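The shelf problem

I have moved shelving units four times in my adult life and have yet to own one that holds what it was bought to hold. The current one was meant for supplies. It went up in March, in the workroom at Hirkside, with a plan drawn on the back of a Pustau receipt: paper on the second tier, cleaning things at the bottom, tape somewhere a person could find tape.

What you get instead is sediment. Somebody puts down a shopping bag on the way in, meaning to come back for it, and the bag becomes a resident. A box arrives and goes on whichever shelf is nearest the hand. I bought containers, because that is what you do when you can't face the stuff itself (you buy something to put it in), and then a few baskets for whatever wouldn't go in the containers. The room is all white walls and strip lights, so there is no flattering corner anywhere. Every bad decision is lit like a dentist's office.

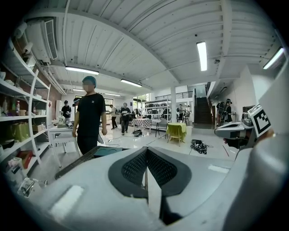
Uldis Butkienė wrote in after my last post on this to say that a tall unit is a mistake from the start, that anything above the shoulder is an attic, and that I should saw it in half and have two low ones. I have thought about this more than I'd like. I don't own a saw. I'd have to put it on the shelf.

So I did the 10-minute version. Everything off one tier, onto the table, and only the things I could name went back. The table is the weak point in this method, being flat and therefore attractive. I had barely cleared a space when a roll of Bawa labels and two mugs moved in, and one of the mugs was mine.

Still, one tier is done. The labels are on, up to 8 of them, depending on whether you count the one that says MISC, which I wrote in a low moment and have not taken down. The next tier is cables. I opened the Mivis catalog last night to look at cable boxes and closed it again at the page with the bigger shelving.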